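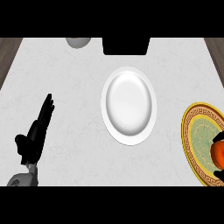

*White oval plate on the marble-look tabletop.*

## Flostisora oval serving plate

I've been selling tableware out of my little shop in Midmont for long enough to get picky about white plates, and I'm very picky about this one. It's the oval I reach for when there's roast chicken, or a whole fish, or a pile of corn in July that would roll straight off anything round.

The rim is broad and flat, so you've got somewhere to put your thumbs when you carry it to the table. The middle is shallow. Pan juices will stay put, but please don't try to serve soup in it (I've had that phone call).

My friend Sowmya Pai borrowed one for her sister's engagement lunch and used it for lemon rice, and I had to ask for it back twice. She has since bought her own – two of them, plus the small Kurian bowls I keep by the register.

### Everyday stuff

- Dishwasher safe, top or bottom rack
- Fine in the microwave
- Oven is OK for keeping food warm, but not under the broiler
- Glazed on the underside too, apart from the foot ring
- Sold singly or as a set of 2

Metal knives can leave gray marks on the glaze. That's the knife rubbing off on the plate, and a bit of baking soda paste takes it away. I do mine maybe once a year while the coffee brews.

### Will it stack?

With other Flostisora ovals, yes, very nicely. With the Muvon ovals, sort of. The Muvon foot is wider and they rock a little, so put those on the bottom of the pile. I wouldn't go past 3 in a stack if you have kids who help themselves to the cupboard!

### Ordering

Narayanan Mudaliar does all our packing and he is generous with the paper, so open the box over a table. If a plate shows up chipped, send us a picture within a week and we'll mail another. Keep the broken one or toss it, we don't need it back.

Restaurants and caterers can order by the case, up to 100 plates at a time. Bigger orders take longer and I'd like to talk to you first – call the shop after 10 in the morning and ask for me.

Gift wrap is free. Ribbon is whatever's on the roll.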